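Facilities and Site Security Certificate
Unit 3: Key Control and Lock Records
Course handout, revised 18 November 2024
Unit leader: Gwenllian Nicholas

Purpose of the unit

This handout supports the lectures on key control. It is to be read before the practical session and brought to it. Students who have completed the unit on visitor reception will find some terms repeated here with narrower meanings, and the definitions below take precedence for the written assignment.

Key control is the set of written rules by which an organization decides who may hold a key, records that the key has been issued, and recovers it when the need has ended. It covers mechanical keys, padlock keys, cabinet keys and, at many sites, the override keys for electronic doors. It doesn't cover card credentials, which are treated in Unit 4.

Terms

Key holder: a person to whom a key has been issued and who has signed for it.

Issuing officer: the person authorized to release keys and to receive them back. A site should name a deputy in writing.

Change key: a key that operates one lock, or a group of locks keyed alike.

Master key: a key that operates every lock in a defined group. A grand master operates two or more such groups.

Blank: an uncut key. Blanks are controlled stock and are entered in the register on arrival.

Keyway: the shape of the opening that accepts the key. A restricted keyway is one for which blanks are supplied only against a signed authorization.

The register

The register is the central document of any key system. At a minimum, each entry states the key code, the copy number, the name of the holder, the date of issue, the date due for return, and both signatures. The door name should not be stamped on the key itself or written on its tag. A lost key marked with a door name is far more serious than a lost key marked only with a code, and the list that matches codes to doors is kept apart from the key cabinet.

Paper registers remain acceptable for small sites. Where a spreadsheet is used, it must be protected so that past entries can't be altered without a trace. Corrections are made by adding a new line, never by writing over the old one.

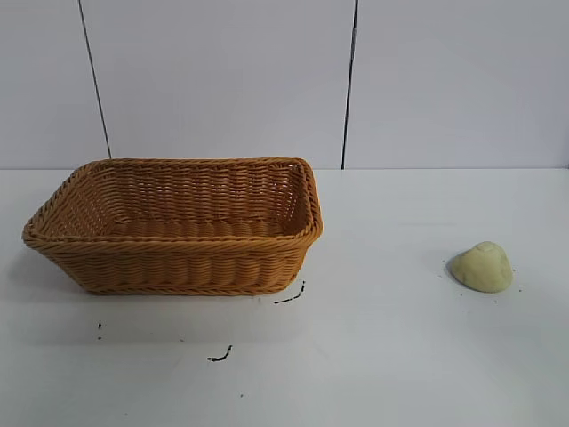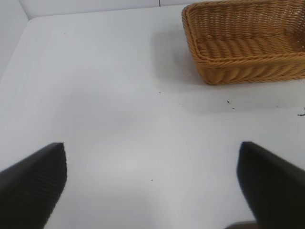
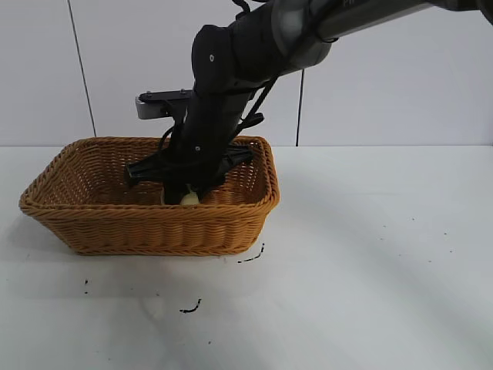
Reading time: 5 minutes

Levels of issue

Keys are issued on one of three terms. A daily issue is returned before the holder leaves the site. A standing issue is held for as long as the holder remains in a given post. A contractor issue is tied to a work order and expires with it, even if the contractor is due back the following month.

Master keys should be on daily issue wherever the work permits. Students often object that supervisors find this inconvenient. The objection is a fair one, and the usual answer is a sealed cabinet close to the place of work - with its own log - in preference to a master key carried home.

Case for discussion: the Harries building

The Harries building is a three-story office property with a loading area at the rear. An audit carried out in August by Marwa Lahlou compared the register with the keys physically present or held by staff. The register listed 219 keys. Of these, 8 could not be produced, and 2 of the missing keys were masters for the ground floor.

The entries for the missing masters showed a date of issue and a holder's signature but no due date. Both holders had moved to other posts. One recalled handing the key to a colleague; no second entry had been made. The building manager, Hywel Gough, proposed replacing the cylinders on the ground floor and leaving the upper floors as they were. The auditor recommended that the whole building be moved to a restricted keyway over time, starting with the loading area.

Consider the following in your groups.

Which of the two proposals deals with the immediate risk, and what does it leave open?

At what point in the life of each missing master could the register have raised a warning?

Should the recall of one former holder be entered in the register, and if so, in what form?

Lost and found keys

A lost key is reported to the issuing officer at once, and in any case before the end of the working day. The report states when the key was last used and whether it was carried with anything that identifies the site. The issuing officer then decides whether to recut, rekey or replace. Rekeying changes the pins inside an existing cylinder. Replacement removes the cylinder altogether and is normal practice where the lock is worn.

A key that is found after the lock has been changed is not returned to use. It is canceled in the register and destroyed in the presence of a witness, who signs the entry.

Equipment for the practical session

Students will work with the Brarnus key cabinet and the Sirkden numbered tag set. The Jornevis practice cylinders are shared between groups and must be returned with all pins in the tray. Joana Carvalho will supervise the bench work and will sign each student's record sheet.

Please note that the cabinet locks automatically when the door is closed. Remove your practice key before closing it.

Written assignment

Draft a key control policy of no more than two pages for a site known to you. The policy must name the posts responsible, set out the terms of issue, and state the steps to be taken when a master key is lost. Do not include real key codes or floor plans. Names of employees should be replaced by job titles.

Questions on the assignment should be addressed to Helmi Koivisto at the department office. Requests for extra time must be made in writing before the due date given on the unit schedule.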